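Bench notes, January, 9:40 am

Continuing with the rim band finish trials from the Campbell shelf. Three questions left over from last time: cleaning method, gloss level, and whether the light-colored faces mark when handled next to black rubber.

Wiped down the bench with the Luveo cleaner, diluted. Full strength leaves a film that shows up under the lamp and confuses the gloss readings. Let everything stand until 10:15 before touching it again.

Gloss meter was out of calibration — reset it against the black tile, 2 passes, same value both times. Old readings on the Pravley sheet should be treated as suspect. I have struck them through but left them legible.

Sample 509: band seated by hand, no adhesive. Left side went on easily, right side needed the plastic wedge. Do not use the steel one; it nicked the edge on the previous sample and the nick spread.

Sample 1,720: same band stock, adhesive on the inner edge only. Skinned over too fast with the heater running. Heater off for the next batch. 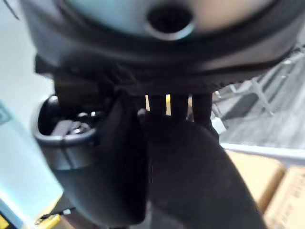

On a pale blue-gray face any rubber transfer is easy to find, so I would keep that color for the handling checks. The thick black band picks up a faint highlight along the upper edge and looks glossier there than it measures. Take readings from a flat offcut instead.

Still to do: order more Cluro wipes (box of 1,000), relabel the offcut drawer, repeat 1,720 with the heater off.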